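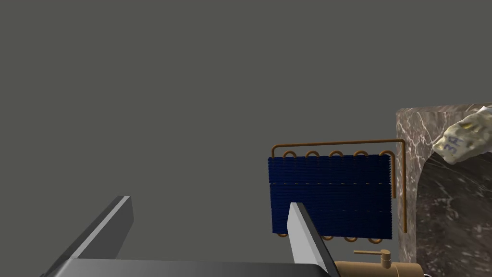 Computer rendering of a robotic gripper with two parallel fingers.

Search this site

Annex C

20 Mar 2022
by Itzel Tovar

The ceasefire between Nasstead and Skodham had an agreement of five articles and three annexes. Annex A gave the line. Annex B gave the hours. Annex C gave the form of words to be used when either side wished to complain about the other, and I was employed to look after Annex C.

A complaint had to be in writing and could not be longer than 200 words. It had to name a place, a time and an article. It could not name a person. It went from the complaining side to my desk at Plaler, where I checked it against the annex, gave it a number and passed it across the corridor to the other side's liaison officer, who had two days to reply in the same form. If a complaint failed the check I returned it with a slip stating the paragraph it had failed on. I was not permitted to suggest a correction.

By the end of the winter I had registered 194 complaints. Most concerned Article 2, which dealt with vehicles. An armoured vehicle could not come within a set distance of the line, and neither side had brought the same definition of an armoured vehicle. Skodham counted anything with plate on the doors. Nasstead counted the plate by thickness. The replies to these complaints were nearly identical and I could have filled in the register without opening them, although I did open them.

The one that failed came in on a grey morning with the Nasstead bag. It was handwritten. Complaints from Nasstead were normally typed by the Costache office, which had the contract for it, on paper with a narrow blue margin. There was no margin on this one. It was written on both sides of a sheet from a school exercise book and it began, "To whoever reads the letters."

It concerned a well. The well stood on the Nasstead side and the field it watered was on the Skodham side, and a pipe ran between them under the road. The pipe had been closed when the line was drawn. The writer said that the people in the field house had been her mother's neighbours, that she had a key to the valve, and that she could see their beans from her upstairs window. She wanted permission to open the valve for one hour in the evening. She gave the road. She gave the hour. She named the family.

I put it through the check. It was a request, and Annex C made no provision for requests. It named persons. It cited no article. It had been sent by a private individual, where the annex said "a party". I counted the words twice because of the crossings out and came to more than 200 both times.

I wrote the slip. There was room on it for one paragraph reference and I used paragraph 4, on length, because that was the easiest to put right.

Then I read Annex B again. I had no duties under Annex B. It allowed "works of maintenance on shared installations" between the evening curfew and dusk, provided the other side had been told in writing. It gave no list of shared installations. The line in Annex A was described by reference to the road, with a schedule of objects that passed over or under it. Item 38 in the schedule was "one water pipe, disused".

I had been told at my induction that a definition should be read as narrowly as it would go. The lecturer gave the case of a bridge that had been called a culvert in one language, and the month this had cost. I wrote down what he said and still have the notebook. A disused pipe is an installation. Whether it is a shared one depends on who is asked.

I did not suggest a correction. I put the slip in an envelope with the letter, and with them a clean copy of Annex B, which is a public document and may be supplied to any person on request. She had made a request. In the register I entered "returned, para. 4" and under remarks, "one public document supplied".

In April a typed sheet came in the Nasstead bag, with the blue margin. It gave notice under Annex B of maintenance on item 38, daily, one hour. It ran to three lines. It passed the check and I took it across the corridor. The Skodham officer read it standing up, asked me whether it was a complaint, and I said it was a notice. He asked which tray notices went in. There was no tray for them - we had never had one. He signed for it and put it on the windowsill under a stapler.

Complaint 195 arrived the same afternoon. It concerned plate on the doors of a lorry.

Last updated: see date of publication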